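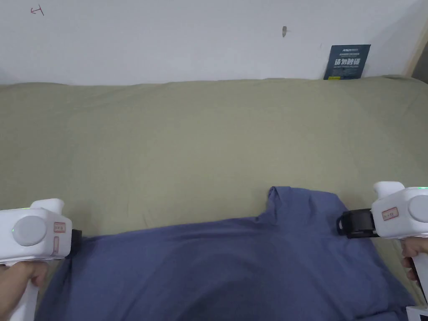

The spare bed, olive sheet and all, wrinkles included.

Blog > Home Life > Sleep and Such

Posted in June by the author

I have been meaning to write about naps for ages, and every time I sit down to do it I get sleepy, so please forgive me if this one wanders a little.

I did not grow up in a napping family. In our house you got up, you made your bed, and that bed was off limits until dark unless you were running a fever (and even then somebody would come and check that it was a real one). So I went through most of my adult life believing that lying down in the afternoon was something other people did, like skiing. Then last winter I changed my hours at work, and suddenly I was up at 5 every morning and home by early afternoon, and by two o'clock I was no use to man or beast. I would stand in the kitchen with the refrigerator open and forget what I had come for. I put the coffee can in with the eggs, twice!

My first naps were on the couch, and they were terrible. Our couch is a Furkow, and I love it dearly for reading and for television, but it has arms at exactly the wrong height for a neck, and I would wake up an hour and a half later with my mouth open and a crick that lasted through supper. Worse than that was the fog. I'd sit there not knowing if it was evening or the next morning, cross with everybody, and then lie awake until midnight wondering why I couldn't sleep.

So I moved the whole operation to the spare room, and that helped more than anything. There is something about a bed you don't sleep in at night. It doesn't have your worries in it. I lie on top of the sheet with a light throw over my feet and my shoes lined up on the floor, and my body seems to understand that we are only visiting.

The other thing was the timer. I have an old Sonix clock radio that I bought when I was setting up my first apartment, and it has a sleep setting and an alarm and a great deal of static. I tried twenty-five minutes, then fifteen, then half an hour, and I have settled on 18. I know that sounds fussy, but anything longer and I get the fog, and anything shorter and I spend the whole time thinking about how short it is. Your number will probably be different, and you'll know it when you find it, the way you know when pasta is done.

I used to pull the blinds, too, and I've stopped. A bit of daylight in the room makes it so much easier to come back up. If the sun is really pouring in I lay a washcloth over my eyes, one of the thin ones, not the big fluffy kind that makes you feel like you're being packed for shipping.

What about noise? We are on Solberg Street, two blocks up from the fire station, so quiet was never going to be part of the plan. A fan takes care of most of it. On the days when the neighbor's leaf blower is going I put the radio between stations and let it hiss, and I have slept straight through a delivery, a phone call, and once a hailstorm.

I will say that it took me a good while to stop feeling guilty. I'd lie there making lists of what I ought to be doing instead, the grout, the tax folder, the box of photographs I keep promising to sort (I counted them one rainy weekend, 3624, and then put the lid back on). These days I keep a scrap of paper on the nightstand, and if a chore turns up in my head I write it down and leave it there. The grout is still waiting for me afterward. It has been very patient.

A few of you asked in the comments on my early mornings post whether a nap spoils your bedtime. For me it doesn't, as long as I'm up again before three. The days I've pushed it to four I have paid for it. And coffee right before lying down, which a couple of you swear by, did nothing for me at all except send me to the bathroom at minute ten. If it works for you, I'm glad, and a bit jealous.

Next month my sister is coming to stay and she'll have the spare room for a full two weeks, so I'm going to have to work something out. I've been eyeing the porch swing. I measured it last night and I fit if I bend my knees, and with a pillow at the chain end it might do very nicely, at least until the mosquitoes find me.

Recent Posts
Getting Up Early Without Being Grumpy About It
My Nearly 500 Recipe Cards and What I Kept
A Slow Drive Out to Ornico
Soup for Two, Three Nights Running
Why I Went Back to a Paper Calendar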